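Stavbridge Forum for Classical and Medieval Studies
Board: Translation and Transmission
Topic: Crediting interpreters in the Drodmont charters

l_kollar wrote:
Colleagues are invited to comment on a question arising from the new edition of the Drodmont charters. The collection holds 158 documents, and 15 of them name an interpreter in the witness list. The draft guidelines propose that such persons be entered in the index as translators. I would ask members to state whether they consider this acceptable.
Ľubica Kollár, board moderator

Grustenero wrote:
I do not consider it acceptable. The Latin term used in the witness lists is interpres, and in this region it may refer to a broker or a go-between as readily as to a person who rendered speech from one language into another. An index entry should not settle a matter the text leaves open.

R_Kilicarslan wrote:
With respect to the previous poster, I must disagree in part. In nine of the charters the clause states that the terms were read aloud "in the tongue of both parties." Where that clause appears beside the name, the person was plainly translating. I would support the entry for those nine and a separate heading for the rest.
Recep Kılıçarslan
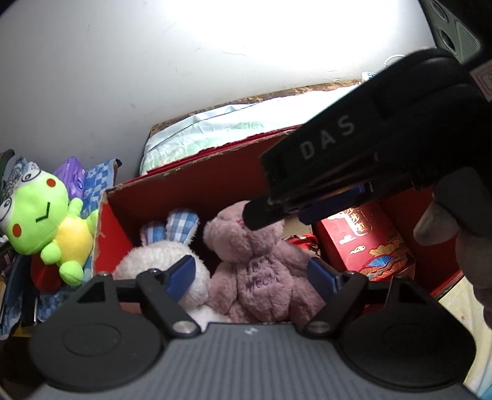 Page last changed: Saturday, October 17, 2020

Grustenero wrote:
The clause is a formula. It was copied from one charter to the next by the same writing office, and it appears in at least one grant where both parties shared a language. I would be glad to be shown a case in which the wording differs.

R_Kilicarslan wrote:
Charter 20 differs. The scribe adds that the widow of the donor asked for the boundary terms to be repeated, and that the interpreter did so. A formula does not usually record a request of that kind. I accept the point about the grant between speakers of one language and withdraw that charter from my list.

Cierny_reader wrote:
May I ask which manuscript is being followed for Charter 20? The copy held in the Čierny collection lacks the sentence about the widow. If it is a later addition, it tells us what a later copyist expected an interpreter to do, which has a value of its own but should be dated accordingly.

R_Kilicarslan wrote:
The edition follows the older roll. The sentence is in the main hand there. I have not examined the Čierny copy in person and would welcome a transcription of the closing lines.

Grustenero wrote:
Should the main hand be confirmed, I will accept Charter 20. My objection to the others stands.

l_kollar wrote:
Members are thanked for their remarks. The draft will carry the heading "interpres" without an English equivalent until the two copies of Charter 20 have been compared. Transcriptions may be posted in this topic, with folio numbers, and the topic will remain open for that purpose.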